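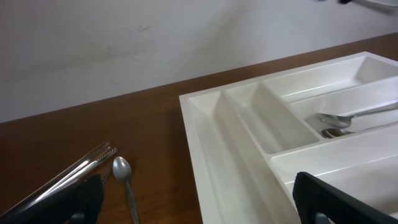 Spoon, two knives and the tray on the table.

Riltmont Joria Game Log, version 2

A table of 52 games of Joria played by the Riltmont group, one row per game, with army lists, scenario, turn count and result. Joria is a fantasy skirmish game with units of single-based figures, activation rolls and a lot of running away. If you've never played it you can still open the file, but half the columns will look like nonsense.

Last updated May 20, 2019.

Why this exists

Every second thread about Joria balance has somebody stating that heavy riders are broken, or that going second is a death sentence, or that the Fuma scenarios favour the defender. I've read a lot of these threads. I have yet to see one with a number in it that wasn't a feeling. So I started asking our group to fill in a sheet after each game, then typed the sheets up.

I should say straight out that I don't think the result settles anything. It's a small log from a small group with strong habits. I'm putting it up mainly so that people who want to argue with me can argue with the same rows I've got. If you came looking for a tier list, go back to the threads, they have plenty.

What's in the download

games.csv – one row per game
lists.csv – one row per unit per army list, joined on list_id
scenarios.txt – short notes on how we set up each scenario, including the ones we changed
CHANGES.txt – what I fixed and when
sheet.pdf – the blank sheet we fill in after a game

Columns in games.csv

game_id: Just an integer, in the order I typed them up. Don't treat it as the order of play. A fair number of sheets sat in a box of movement trays before I got to them.

list_a, list_b: Point to lists.csv. Side A is whoever wrote their name on the left half of the sheet and means nothing else.

player_a, player_b: Letters A through G. There are 7 of us. Please don't try to work out who is who, and if you're one of us, please don't post about it.

scenario: Short name. Anything starting with fuma_ comes from the Fuma scenario booklet.

house_change: yes or no. Yes means we altered something in the scenario as printed. Read scenarios.txt before you do anything with these rows.

first_turn: a or b. Blank where the sheet was blank.

turns: Completed turns. Some people count the turn the game ended in and some don't. I asked everyone to count it from March onward. Before that, it's whatever they felt like.

result: a, b or draw.

margin: Difference in victory points. I wouldn't use it. Several scenarios hand out victory points in lumps, so a big margin can come from a single lucky capture at the end.

ended_by: One of score, rout, time, agreed. "Agreed" covers everything from a gracious concession to somebody needing to catch the last bus.

notes: Free text, lightly tidied. I left the grumbling in.

Columns in lists.csv

list_id, unit_no, unit_type, points, upgrades, leader. The points are for the unit with its upgrades already added. All lists should total 100 points. They don't always, see below.

How it was collected

Paper sheets, filled in by the players at the end of the game, usually while packing up. That is a bad moment to ask anyone for accuracy. The winner tends to write the sheet and the loser tends to nod at it. I looked for a pattern in which sheets have missing fields and the only firm one is handwriting.

I typed every sheet myself. A second member of the group then read my rows back against the paper and found a mistake often enough that I wouldn't trust a version that hadn't been through that. Version 1 hadn't. If you have version 1, please bin it.

Army lists were built either by hand or in Lagman, the list builder most of us use. I have mixed feelings about Lagman. It's quick and the printout is tidy, and it'll also let you take an upgrade on a unit that can't have it without a peep. Lists built that way were played as written, illegal or otherwise, and I've kept them as played. The column called points holds what the rulebook says they should have cost. That's why some lists don't come out to the right total.

Known problems

1. Players and armies are tangled together. Player C brings heavy riders nearly every time and player C is also the best player in the group. Any statement about how strong heavy riders are in this log is mostly a statement about player C. I've had this pointed out to me as if I hadn't noticed. It can't be fixed with a cleverer model. It needs C to play goblins for a season, and C has declined.

2. The first turn column has gaps. The gaps may lean toward short, lopsided games where people stopped caring about the sheet early. I can't show that, and you can't rule it out either.

3. Terrain isn't recorded. I know. Terrain probably matters more than anything in the file. We tried a terrain code and no two people used it the same way, so I dropped it. A wood that one person calls dense, another would happily ride a horse through.

4. Dice aren't recorded either. Every so often someone asks for activation rolls so they can check for "streaks". I won't be adding them. No one stops in the middle of a charge to write down a roll, except when it was a terrible one, and a record made up of terrible rolls is worse than having none.

5. We play the way we play. In Riltmont that means cautious openings and a rush at the end. Groups that charge on turn one would get a different set of numbers and they'd be just as right as ours.

Table surfaces and measuring

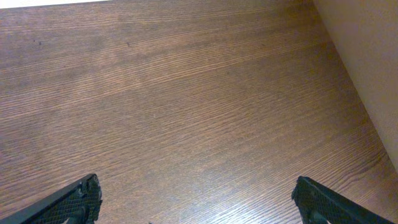 Charge distances are the thing our players argue about most, and the notes column has a good bit of it. We play some games on a cloth mat and some straight on the wood, and sheets from before the second version don't say which. I used to think this made no difference. I'm less sure now, though I'd want a lot more evidence before I called it an effect. With a grain like this one, fine close stripes of lighter and darker brown all heading off on a diagonal, the eye wants to follow the stripes when it ought to be following the line from base to base, and that pale band of shine across the middle doesn't help anyone guess a distance. Joria makes you declare a charge before you measure. If guesses really are worse on bare wood you'd expect more failed charges there, and failed charges aren't in the file. So it stays a hunch. I've added a surface column (mat, bare, unknown) for anyone who wants to poke at it, and most of it says unknown.

Things people have claimed from version 1

"The defender wins the Fuma scenarios." In version 1 it looked that way. Two of those rows had the sides swapped by me while typing. With them corrected, the lean is small enough that I wouldn't bet a painted figure on it. We'd also changed the setup in several of those games, so whatever you find may belong to our house rules and have nothing to do with the booklet.

"Going second loses." It may. The column is patchy (see above) and in our group the stronger player often lets the weaker one choose. I'd be glad if people stopped quoting this one with a decimal point in it.

"Cheap archers are underpriced." This came from a post that took every list with archers in it and compared win rates. Nearly every list has archers in it. The lists without them belong to one person who is new to the game and was losing to everybody at the time.

What you might use it for

Testing whether your own spreadsheet or script handles a Joria log without falling over. Comparing game length with your group's. Seeing what sort of lists people really put on a table when there's no prize at stake. Teaching someone about confounding, with toy soldiers.

What I'd rather you didn't use it for

Proposing points changes to the rules. Ranking players. Training anything that claims to "solve" list building. There's a tool doing the rounds that says it has learned the best Joria army from play data, and I asked its author how many games it had learned from and got a smiley face.

Adding your own games

I'll take logs from other groups if they come with the paper sheets or clear photos of them. I won't take games remembered from last year, however vivid. Use the blank sheet, fill in the first turn, and circle the surface. If your group uses house rules, write them down in full sentences. "Usual changes" is no use to me, I don't know your usual.

Please send losses as well. The one outside batch I've been offered so far had a single player in every row, winning, and I turned it down.

Licence

The files are free to copy, change and share, as long as you keep the version number with them and say what you altered. The Joria rules text, the Fuma booklet and Lagman's printouts aren't included and aren't mine to hand out. Unit names are kept because the rows make no sense without them.

Changes

Version 2: all rows read back against paper, swapped sides corrected, surface column added, ended_by split out of notes, turn count rule written down.

Version 1: withdrawn.

Still to do: check whether list totals that are off by a point or so come from Lagman or from my typing. I suspect both.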